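Cords, plugs and the little screwdriver

I have been putting off the cord drawer since September. You know the one. Every charger we ever owned goes in there to get knotted up with its friends, and then I buy another one because I can't find the end of anything! This time I tipped the lot out and did it properly, and a clear white table helped more than I expected.

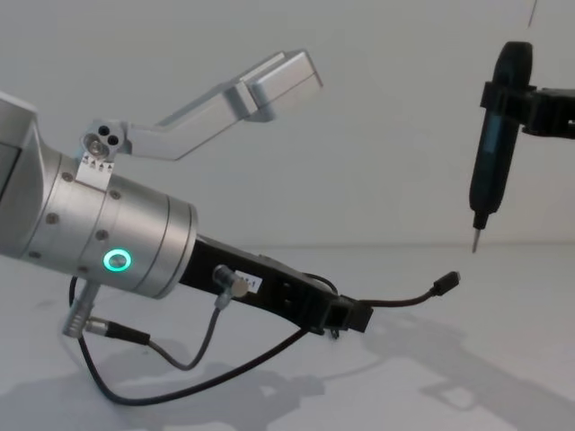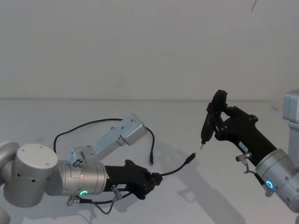
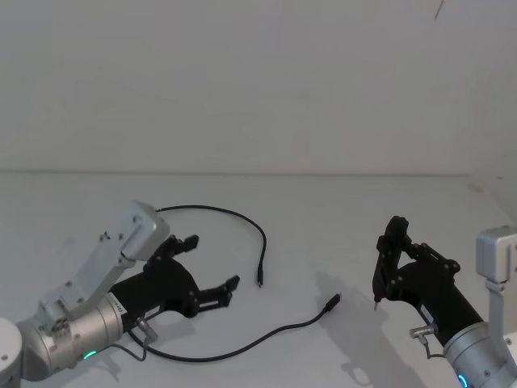

First job is to get each cord laid out by itself, full length, and run it through your fingers from one end to the other. You'll feel a nick or a stiff spot long before you see it. Anything cracked goes straight out (I lost three that way, including the one I liked best).

If a plug has a screw in it and the cover feels loose, make sure the cord isn't plugged into anything, then snug it up with a small screwdriver. Gently! My neighbor Lev Boiko leaned on his too hard and split the cover right across. Pick a tip that fills the slot, and hold the plug steady so the blade can't skate off into your thumb.

For coiling, I make big lazy loops, as wide as a saucer, and fasten them with a strip of Skoryk hook tape. Tight little bundles wrapped around your hand look tidy but they're murder on the cord near the plug. Write what it belongs to on a bit of masking tape and fold it over like a flag.

Mine now live in four shoeboxes on the hall shelf, longest cords in the bottom one. The printer cord still hasn't turned up, so if anybody has a good place to look, I'm all ears.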